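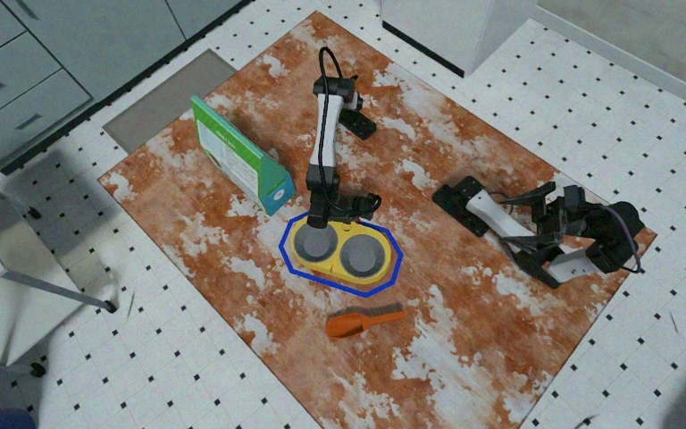 Niall Aitken objected, after the September run-through, that a percentage of rusted area means very little unless the report also says how big a patch it was taken over. He is right and the talk now starts there. If he is in the room, let him say it again himself.

Estimating coating breakdown by eye
Notes for the Jorton maintenance day, January 2023
20 minutes, questions at the end

Opening
Skip the history. Everyone here has filled in a survey sheet. Ask for hands: who has gone back to a structure and disagreed with their own number? Leave the hands up long enough for people to look.

State the problem. A survey gives one figure per area. The figure goes into a budget. The budget decides between spot repair, overcoat and full removal. The cost step between the second and third is large, and the figure behind it came from one person looking at a wall for a few seconds.

Area first
Define the area before looking for defects. Use something that will still be there at the next survey: a bay, a plate between stiffeners, one face of a column. Do not use "north side, lower part." The Brutetti tank records are full of this and none of the early sheets can be matched to the later ones.

Keep edges separate from flats. Paint pulls thin over a sharp edge as it cures, so edges fail first. Averaged into a wide flat they vanish, and the sheet reads as sound while the edge is losing section. Same for bolt heads and the back side of angles. Jessie Lindsay's sheet has a column for each. Show it if the projector can handle the small print, otherwise read out the headings.

Mottled surfaces
Slow down for this part. It loses people.

People guess high on scattered breakdown and low on breakdown in one lump. The same total area, split into many small spots, looks like more. Contrast makes it worse. Orange next to off-white draws the eye, and gray primer showing through gray topcoat gets missed.

Color alone is poor evidence. Three different things can be orange:
- rust coming through from the metal under the film
- rust stain that has run down from somewhere else and is sitting on sound paint
- an old red or orange primer where the topcoat has gone

The first is coating failure. The second is a cleaning job plus a search uphill for the source. The third is topcoat loss and may need nothing more than an overcoat. On a photo they can look the same. On site, wipe it, scrape it, and look at it from the side with a flashlight.

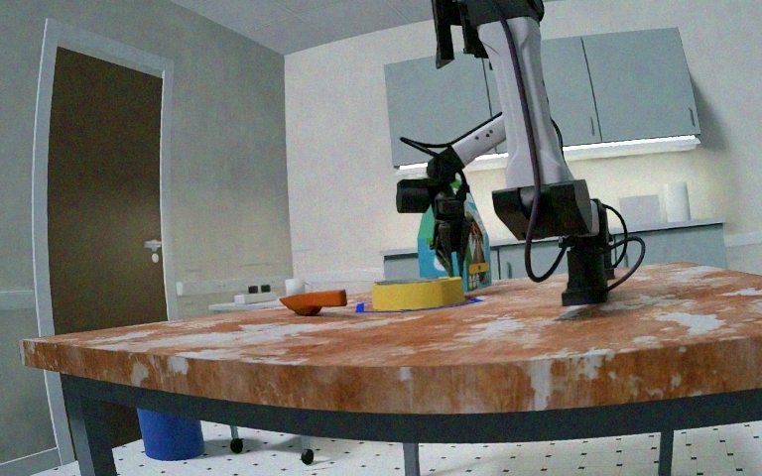
Worn tabletop: streaks and pale chips on the broad front edge.

Say plainly that no rating can be given from a picture like this. No scrape, no wipe, no thickness reading, and the material is not recorded. Ask what they would need to know before writing a number down. Expected answers: what is it made of, what was it coated with, does the pale layer sit over the orange or under it. Layer order is the one to press on. Take a blade and cut a shallow step through the coats at the border of a patch.

Comparison charts
Charts help if they are in the hand at the time. They do not help when used back in the office to tidy up a guess.

Points to cover:
- match the pattern first (scattered, grouped, pinpoint), then the amount
- hold the chart at arm's length and look at the steel from a distance where the spots appear the same size
- write down the chart step, not a number between steps
- if torn between steps, write both and say so

Catherine Skinner's trial on the Imrie footbridge: 2 surveyors, separate sheets, no talking until both were done. They agreed on most flats. They were far apart on the undersides, where one had counted stain as breakdown and the other had not. Neither had been told which to do. The fix was a line at the top of the form. Do not present this as a proper study. It was one bridge and one wet morning.

Adhesion
Short. Area tells you how much has failed. Adhesion tells you whether the rest will carry another coat. A surface with very little visible rust and poor adhesion is a bad candidate for overcoating, because the new film shrinks as it cures and pulls on the old one. Test in the sound-looking parts. Testing at the edge of a blister only confirms the blister.

Touch up the test spots the same day. Tultavon left theirs open over a winter and the next survey logged them as new defects.

What the report should carry
Area name and limits. Pattern. Chart step. Stain counted or not counted. Adhesion result and where it was taken. Light and weather. Name of the surveyor, since repeat visits by the same person are easier to compare than visits by different people.

Photos go in as location records. Put a scale in the shot. Take one wide and one close, and mark the close one on the wide one.

Likely questions
Ewan Halliday will ask about image software. Answer: it measures color area well and has the stain problem described earlier. Useful for change over time under matched light.

Hala Abou Jaoude may raise access costs. Refer to her own figures, do not quote them from memory.

If time runs short, drop adhesion and keep the report list.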